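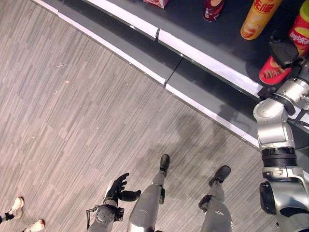
社区便民超市的临期食品专柜什么时候开放?
每天晚上七点到九点,周一盘点,暂停一次。

搜索 请输入关键词 站内 全部栏目

泽布里奇(Zerbridge)社区便民超市本月起调整临期食品的销售办法,保质期所剩不多的罐头、饼干、冲调饮品和调味料集中到专柜销售,不再与正价商品混放。超市由瓦德罗(Wadero)商贸公司经营,此次调整涉及旗下2家门店,分别是泽布里奇店和吉拉德路(Girard)店。

按照新办法,商品进入专柜前要由门店重新登记,贴上写有到期日的黄色标签,字号比原来放大。标签由理货员贴在商品正面,不得遮盖原有的生产日期和配料表。价格按剩余天数分档,剩余天数不足60天的,先降一档;临近到期的,再降一档。到期当天早上开门之前,未售出的商品全部下架,登记后统一处理,不再退回货架,也不得作为赠品发放。

门店方面表示,过去临期商品分散在各排货架上,有的顾客结账时才发现日期较近,要求退换,收银台前常常排队。也有顾客专门来找打折商品,在店里转几圈找不到。集中摆放以后,两类顾客都方便一些。

专柜商品同样开具小票,质量问题凭小票处理,但因保质期较短提出的退货不予受理。购买时请看清到期日。为避免一次买走过多、吃不完又浪费,同一种商品每人每次限购2件,不同品种不限。会员积分照常累计,优惠券不能叠加使用。

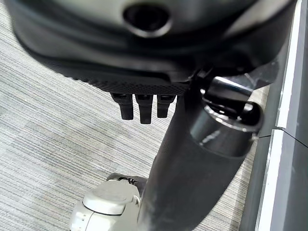 预约和配送

行动不便的老年居民可以提前打电话预约,由门店代为挑选,第二天上午送到楼下。预约电话与原来的送货电话相同,受理时间为上午九点到下午五点。代选商品的范围限于罐头、米面制品和饮品,冷藏食品暂不配送。送货时由居民当面核对品种和到期日,有异议的可以当场退回,不收取费用。

居民也可以通过“博尼奥”(Boneo)小程序查看当天专柜有哪些商品。小程序每天傍晚六点更新一次,只显示品名、到期日和价格,不支持在线付款。由于专柜商品数量有限,页面显示有货不代表到店时一定还有,门店不接受留货。

有居民在意见箱里提出,开放时间偏晚,带孩子的家庭不太方便,希望周末白天也能开放。超市答复说,目前登记和贴标签的工作安排在下午,人手有限,先按晚间时段试行2个月,之后再根据客流决定是否增加白天时段。吉拉德路店面积较小,专柜设在入口右手边,开放时间与泽布里奇店一致。

关于散装食品,超市说明暂不纳入专柜。散装糕点和熟食仍按原来的规定当天售完,晚上八点以后打折,折扣写在柜台的价格牌上。婴幼儿食品也不进入专柜,达到门店规定的下架期限后直接撤下。

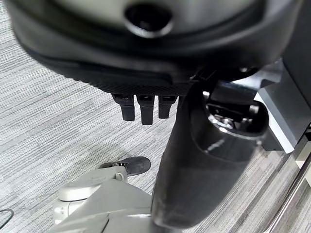

泽布里奇社区服务中心 · 居民生活组

生活组提醒居民,买回临期食品后应尽快食用,并按包装上标明的条件存放。罐头开封后如未吃完,要倒进干净的带盖容器里冷藏,不要连罐放进冰箱。罐身鼓起、漏液或者打开后有异味的,不要品尝,可以带小票到门店处理。冲调饮品受潮结块后不宜再喝。

标签上的到期日与包装上的日期不一致时,以包装为准,并请告知门店更正。对专柜价格或标签有疑问的,可以到服务台反映,也可以把意见写好投入门口的意见箱,生活组每周一开箱,答复张贴在公告栏。

阅读全文评论(2) 分享到 收藏 打印本页

联系我们 | 网站地图 | 版权所有 泽布里奇社区服务中心 | 返回顶部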